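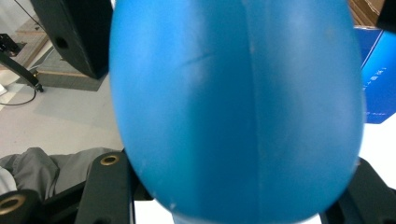

파란 알을 집는 사람들: 행사용품 대여 업체 Plullero 반납실 인터뷰

Plullero 반납실의 책임자는 인사보다 먼저 "발밑에 선 조심하세요"라고 말했다. 행사장에 음향 장비며 소품, 장식물을 빌려주는 회사에서 9년째 일하고 있고, 그동안 줄곧 돌아온 물건을 받는 쪽에 있었다. 나간 물건이 돌아오면 살펴보고, 닦고, 제자리에 넣는다. 본인 설명으로는 "남의 잔치가 끝난 다음 날이 제일 바쁜 직업"이다.

이름은 쓰지 않기로 했다. 회사가 막은 것은 아니고 본인이 원했다. "로봇한테 밀려난 사람으로 나가도 싫고, 로봇을 들여온 사람으로 나가도 싫어요. 둘 다 제 얘기가 아니라서요."

반납실에 자동화 이야기가 들어온 것은 지난해 4월이다. 창고 관리 프로그램을 만드는 Fullside가 먼저 들어와 있었고, 이어서 Zisadmont라는 회사가 소품을 집어 선반에 넣는 로봇 팔을 제안했다. 사내에서는 이 일을 Shaikh라고 부른다. 왜 그런 이름인지 물었더니 아는 사람이 없다고 했다. "첫 회의 때 화면에 그렇게 떠 있었어요. 다들 무슨 약자인 줄 알고 고개를 끄덕였죠. 그러고 나니까 물어볼 때를 놓쳤고요."

로봇보다 먼저 온 집게

정작 직원들이 처음 손에 쥔 것은 로봇이 아니었다. 사람이 들고 쓰는 집게였다. 검은 손가락 두 개가 양쪽에서 물건을 무는 도구로, 사람이 그걸로 소품을 집는 동안 카메라가 그 동작을 기록한다. 그 기록으로 로봇을 가르친다.

"설명회에서 로봇 영상을 보여 주길래 다들 로봇이 오는 줄 알았어요. 그런데 월요병도 안 나은 사람들한테 집게를 나눠 주는 거예요. 여러분이 먼저 로봇처럼 움직여 주셔야 한다고. 저희 팀에서 제일 고참이 그러더라고요. 자동화라더니 왜 내가 자동이 되느냐고."

반납실 인원은 22명이다. 이들이 돌아가며 하루 일정 시간을 집게질에 쓴다. 한 품목당 100번이 기준이다. 집고, 옮기고, 놓고, 다시 집는다. 손으로 하면 한 번에 끝날 일을 집게로 100번 하는 셈인데, 이 대목에서 책임자는 잠깐 천장을 봤다.

"열 번까지는 재미있어요. 인형 뽑기 같고. 서른 번쯤 되면 내가 왜 이러고 있나 싶고, 예순 번이 넘으면 아무 생각이 없어요. Zisadmont 분 말씀으로는 그 아무 생각 없을 때 동작이 제일 좋대요. 칭찬인지 아닌지 지금도 모르겠어요."

대여 목록에 올라 있는 품목은 451가지다. 전부를 집게로 집어 보는 것은 아니고, 자주 나가는 것과 모양이 까다로운 것부터 한다. 까다로운 쪽의 대표가 파란 알이다. 한가운데로 이음선이 지나가는 큼직한 알 모양 소품으로, 직원들은 품목 번호 대신 그냥 '알'이라고 부른다.

"네모난 상자는 집게로도 잘 잡혀요. 면이 있으니까요. 알은 면이 없어요. 양쪽에서 물면 위로 쏙 빠지든가 아래로 쏙 빠지든가 둘 중 하나예요. 저희는 손으로 들 때 밑을 받치거든요. 그런데 집게에는 받칠 손바닥이 없잖아요. 그래서 아래쪽 옆구리를 눌러야 돼요. 제가 알의 옆구리라는 말을 업무 회의에서 쓸 줄은 몰랐습니다."

손이 알던 것을 말로 하라니

그가 꼽은 가장 큰 변화는 일의 양과 상관이 없었다. 말이 늘었다고 했다. 예전에는 반납실에서 말을 할 일이 별로 없었다. 물건이 들어오면 각자 알아서 들고, 들어 보면 어디가 이상한지 안다. 무게가 한쪽으로 쏠리면 안에서 뭐가 떨어진 것이고, 표면이 긁혔으면 다음 행사에 내보낼지 말지를 그 자리에서 정한다.

"그 기준이 뭐냐고 묻더라고요. 긁힌 자국이 어느 정도면 통과냐고. 저희는 '이 정도면 괜찮지'로 9년을 살았거든요. 그래서 그대로 말했더니 그걸 숫자로 달래요. 회의를 세 번 했어요. 결론은 '조명 아래에서 눈에 띄면 뺀다'였는데, 누구 눈이냐고 다시 묻더라고요."

결국 그 칸에는 사람이 남았다. 로봇 팔은 집어서 옮기고, 내보낼 만한지는 직원이 본다. Fullside 화면에는 직원이 누르는 버튼이 두 개 생겼다. '양호'와 '확인 필요'. 써 보니 '확인 필요'를 누르면 그 확인을 할 사람에게 알림이 가는데, 그 사람이 대개 버튼을 누른 본인이라고 한다.

"제가 저한테 보낸 알림을 제가 읽고 처리 완료를 눌러요. 월말 보고서에는 소통이 활발해진 걸로 나옵니다."

말로 꺼내다 보니 얻은 것도 있다. 신입 교육이 그렇다. 예전에는 고참 옆에 세워 두고 보게 했다. 고참마다 드는 법이 달라서 누구 옆에 섰느냐에 따라 버릇이 갈렸다. 집게질을 하면서 품목마다 어디를 잡고 어디를 피하는지 적은 종이가 생겼고, 원래 로봇용으로 쓴 그 종이를 요즘은 신입이 먼저 읽는다.

"로봇은 안 읽어요. 걔는 영상만 본대요. 쓴 사람만 억울할 뻔했는데 신입들이 읽어 줘서 다행이죠."

바닥에서 하는 일

집게질은 깔끔한 작업대 위에서만 하지 않는다. 반납된 물건이 꼭 작업대에 올라오는 것은 아니어서다. 스피커가 옆에 서 있고, 바닥에 케이블이 지나가고, 뒤로 종이 상자가 있는 데서도 한다. 처음에는 주변을 싹 치우고 시작했다고 한다. 그랬더니 Zisadmont 쪽에서 도로 늘어놓아 달라는 연락이 왔다.

"평소대로 해 주세요, 그러는데 저희가 평소에 얼마나 어질러 놓는지를 그날 처음 공식적으로 인정한 거예요. 청소하라는 말은 들어 봤어도 어지르라는 말은 처음이라 다들 신이 났어요. 그런데 막상 일부러 어지르려니까 또 안 돼요. 선 하나 놓는데 자꾸 예쁘게 놓게 되더라고요."

바닥에서 하면 무릎이 문제다. 이건 농담이 아니라며 그는 처음으로 목소리를 낮췄다. 작업을 시작하고 얼마 지나지 않아 무릎과 손목이 아프다는 직원이 나왔다. 손목은 집게 무게 때문이었고 무릎은 자세 때문이었다. 무릎 보호대를 사 달라고 했더니 자동화 예산에는 그런 항목이 없고, 반납실 예산에서는 자동화 관련이라 안 된다는 답이 왔다.

"두 부서를 오가다가 결국 '기타 소모품'으로 샀어요. 로봇 팔은 기타 소모품이 아니고요. 그냥 그렇다는 얘깁니다."

지금은 한 사람이 이어서 하는 시간을 정해 두었고, 끝나면 서서 하는 일로 바꾼다. 이 순번표를 두고는 팀 안에서 말이 많았다. 집게질이 쉬는 시간 같아서 좋다는 쪽과, 차라리 상자를 나르겠다는 쪽이 갈렸다. 책임자는 희망을 받아 짜 보기도 했는데 희망대로 되지 않았다. 월요일에는 아무도 집게를 안 잡으려 하고 금요일에는 다들 집게를 잡겠다고 했다. 일요일 행사 물량이 월요일에 몰려 들어오니 손이 모자란 날은 집게질도 짐이고, 한가한 날은 앉아서 하는 일이 낫다는 것이다.

그래서, 로봇은 일을 하나

로봇 팔은 반납실 안쪽에 한 대가 있다. 그가 매긴 점수는 후하지도 박하지도 않다. 상자류는 맡겨 놓고 등을 돌려도 된다. 알은 아직 등을 돌리지 않는다.

"잘 집을 때는 저보다 나아요. 조심스럽고, 투덜거리지도 않고. 못 집을 때가 문제예요. 사람은 놓칠 것 같으면 소리를 지르거든요. '어어어' 하면 옆 사람이 와서 받쳐요. 걔는 조용히 떨어뜨려요. 그래서 저희가 대신 소리를 질러 줍니다."

재미있는 것은 로봇의 버릇이다. 물건을 내려놓기 직전에 한 번 멈칫하는데, 팀원들은 그게 누구 버릇인지 안다고 주장한다. 선반에 넣기 전에 늘 한 번 멈추고 줄을 맞추는 고참이 있어서다. 본인은 인정하지 않는다. Zisadmont에 물었더니 여러 사람의 동작이 섞인 것이라 누구 것이라고 말하기 어렵다는 답이 왔고, 팀에서는 그 답을 인정으로 받아들였다.

일자리 이야기를 묻지 않을 수 없었다. 그는 예상했다는 듯 물을 한 모금 마셨다. 지금까지 자동화 때문에 나간 사람은 없다. 다만 그만둔 자리를 다시 채우는 속도가 느려졌다. 예전 같으면 바로 올라갔을 채용 공고가 요즘은 "조금 지켜보자"는 말과 함께 돌아온다.

"뭘 지켜보자는 건지는 안 적혀 있어요. 로봇을 지켜보자는 건지 저희를 지켜보자는 건지. 그래서 저희도 같이 지켜보고 있습니다. 지켜보는 사람만 많아졌어요."

불안하지 않으냐고 다시 물었다. 팀원들끼리도 그 이야기를 하기는 한단다. 내 손동작을 내주고 내 자리를 줄이는 일 아니냐고 대놓고 말한 직원도 있었다. 책임자는 그 말에 제대로 답을 못 했고, 대신 회사에 두 가지를 요구했다. 집게질한 시간을 실적에 넣을 것, 그리고 기록이 어디에 쓰이는지 알려 줄 것. 첫 번째는 받아들여졌다. 두 번째는 문서가 왔는데 길었다.

"끝까지 읽은 사람이 저 하나예요. 다른 고객사에는 안 쓴다는 문장이 있긴 있더라고요. 예외가 그 밑에 더 길게 붙어 있어서 다시 물어봤고, 답을 기다리는 중입니다. 그것도 지켜보는 중이네요."

남는 시간은 어디로 갔나

제안서에는 단순 작업이 줄어 직원들이 "더 가치 있는 업무"에 집중하게 된다고 적혀 있었다. 그래서 무슨 일에 집중하고 있는지 물었다.

"로봇이 떨어뜨린 거 줍는 일이요." 그는 한참 웃고 나서 고쳐 말했다. 줄어든 것은 분명히 있다. 상자를 선반 높은 칸에 올리는 일을 거의 안 하게 됐고, 저녁이면 어깨가 다르다. 그 시간에 수리를 한다. 전에는 조금만 망가져도 외부에 맡기거나 버렸던 소품을 반납실에서 직접 고치기 시작했다. 손재주 있는 직원 둘이 맡았는데, 그중 한 명은 집게질을 가장 싫어하던 사람이다.

그렇다고 퇴근이 빨라지지는 않았다. 수리대가 생기니 고칠 물건이 쌓였고, 영업팀은 망가진 것도 살려 내는 줄 알고 손님에게 전보다 너그러워졌다. "예전에는 파손이면 변상 얘기부터 했는데, 요즘은 저희 반납실이 알아서 합니다, 이런대요. 누가 알아서 한다고 했는지 찾고 있습니다."

다음 계획은 천으로 된 물건이다. 테이블보며 덮개처럼 접고 펴야 하는 것들인데, 집게 두 손가락으로 천을 집어 본 직원들의 표정이 벌써 어둡다고 한다. 집을 때마다 모양이 달라지니 100번을 채워도 같은 동작이 하나도 없다. 기준 횟수를 다시 정하자는 말이 나왔고, 직원들은 줄이는 쪽으로 Zisadmont는 늘리는 쪽으로 이해하고 있다. 그 회의가 이번 주다.

인터뷰를 마칠 즈음 안쪽에서 누군가 "어어어" 하고 소리를 질렀다. 책임자는 녹음기를 가리키며 이건 빼 달라고 하고는 자리에서 일어났다. 돌아와서는 상자였다고, 상자를 놓친 건 직원이었다고, 그러니까 넣어도 된다고 했다.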